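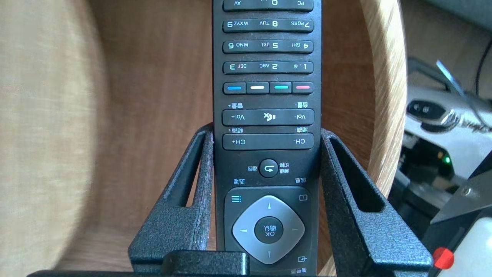 Re: Where do you keep the remote in a guest room?

refugio_j
Setting up the spare room for my in-laws in June. The remote has the PC and AV keys on the same bar as the zero, and Chinese labels by the volume and channel bars. I want it to have one place and stay there. Top of the nightstand or in the drawer?

Lukwood254
Top. Guests don't open drawers. I've rented out a room for years and got almost 100 messages asking where the remote was, until I left it out.

LPinheiro
Disagree with Lukwood254. A round top is small once you put a phone on it. Drawer, and tell them it's there.

refugio_j
Leaning toward the drawer. My other question is the wood. I have pale, streaky whitewashed oak and a browner, more orange oak in the same room. Does that bother anyone?
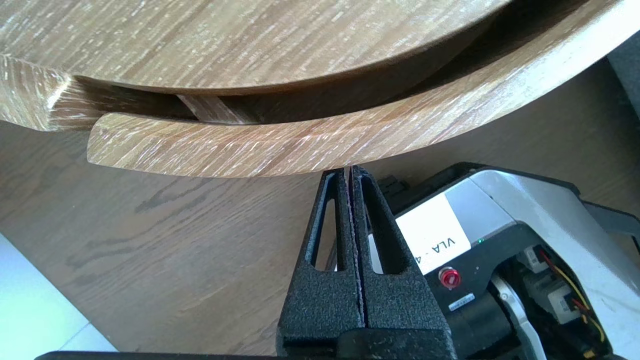 Re: Re: Where do you keep the remote in a guest room?

hornbridge_dan
Leave the wood alone. Two oaks are fine if one is clearly darker - it's the near matches that look wrong. I'd still put the remote on top.

LPinheiro
Same on the wood. On the remote, no. It gets knocked behind the bed.

refugio_j
Drawer it is. Phone stays on top, houndstooth cushion stays on the bed.

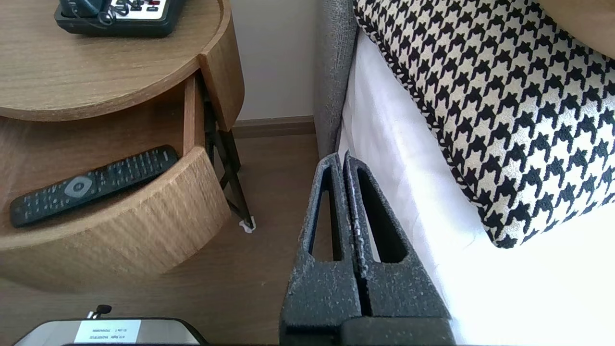

nikley563
How do you clean between the buttons on a remote?

LPinheiro
Take the batteries out, then use a dry toothbrush and a barely damp cloth. Don't spray anything on it.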